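Milia factory open day: notes from the Kultavton plant

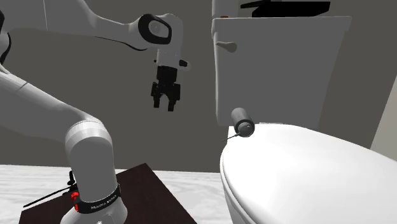 Robot arm and toilet, computer rendering.

Got back late, typing this up before I forget it all. Milia opened the Kultavton plant to owners and press for one day in February and I had a spot on the first tour. Gates at 9, coffee in paper cups, safety glasses that fogged up the second you breathed. Bikes parked all along the fence. Mostly older Milia twins, a few Murnovs, one very tired scooter that I'm told did 72 miles through sleet to get there. Respect.

Quick background for anyone new. Milia builds mid-size road bikes, all of them at Kultavton, and the big news this year is the second generation Kwofie. The first Kwofie sold well enough but everyone had the same three complaints: seat, fueling off closed throttle, and a sidestand that sank into anything softer than concrete. I own one. All three are fair.

Frame shop first. Loud. Tubes come in already cut, get jigged up and tacked, then go behind the curtains for the full weld. You can't see much through the curtains, just flicker. Our guide said the new frame is lighter than the old one but wouldn't say by how much until the press launch. Pushed her a bit, got a smile and nothing else. What I could see on the rack - extra bracing around the headstock, rear subframe now bolts on. That last one matters. Dropped my old one at walking pace and bent the subframe, and on the old design that's a whole new frame. Insurance guy nearly cried.

Paint shop was viewing window only. Two colors running, a dull green and a dark red. The red looks great. The green I'd need to see outdoors.

Then the engine room, which is what everybody came for. It's quiet in there, much quieter than I expected. Engines go station to station on carts, one builder stays with the same engine from bare cases to final torque check. Same parallel twin layout as before, new heads, new throttle bodies. Claimed output is 73 horsepower. That's down a hair on the old bike and there was some grumbling in our group about it. The answer we got was emissions, plus they've moved the torque lower down, where people use it. Fine by me. I spend my life between second and fourth gear anyway.

Got to hold one of the new pistons. Tiny skirts. Also got shown the old throttle cam next to the new one, and the shape is very different at the start of the pull, much gentler. So they did listen about the fueling.

Every finished engine gets a cold spin, then one in so many goes on the dyno for a full run. We stood behind the glass and watched a run to redline. Exhaust pipe glowing. Somebody's kid had hands over ears the whole time and still asked for another one.

Lunch was soup and bread in the canteen. Good soup. Sat with two couples who'd ridden in together and got an earful about heated grips (the Milia ones die, buy aftermarket, apparantly everyone knows this but me).

Afternoon was the assembly line and then demo rides. The line is shorter than you'd think, 13 stations, front end goes on at the fourth and the wheels not long after that. From there it looks like a motorcycle and people start taking photos. You're allowed photos from station six on, not before, and they do check. One guy had to delete a few.

Sidestand update! Foot is bigger. Not huge but bigger. Stood a bike on the gravel by the loading dock and it stayed up, at least as long as we were there.

Demo rides. They had pre-production Kwofies on plates and a short loop out past the reservoir and back, maybe fifteen minutes if you don't hang around. Roads damp, salt everywhere, so nobody was pushing. First impressions, for what that's worth:

Seat - firmer, flatter, wider at the back. Better. Can't say what it's like after three hours.
Fueling - fixed. Really smooth rolling on out of the tight left by the dam.
Brakes - strong, bit wooden at the first touch. Pads were new so maybe that.
Clutch - light. Lighter than my Murnov, and that's a light one.
Mirrors - still show you your own elbows.
Dash - readable, but the menu button is on the left where my thumb wants the horn to be. Honked at nothing twice. Or rather, meant to honk and changed the trip meter.

Price. No number yet. "Close to the current model" is all anyone would say and I asked three different people. Dealers should have it when the order books open in spring.

Gripes about the day itself. Groups were too big, if you were at the back in the frame shop you heard nothing. The shop ran out of medium T-shirts before noon. And the parking field was mud by the afternoon, took four of us to get a loaded tourer back to the gate.

If you're thinking of going next year, book early, the slots went in a couple days. Wear boots, they turn you away from the floor in sneakers. Bring earplugs even though they hand some out, the free ones are the hard foam kind.

More pics and the spec sheet when Milia sends it over. Ride home was cold and I need a shower.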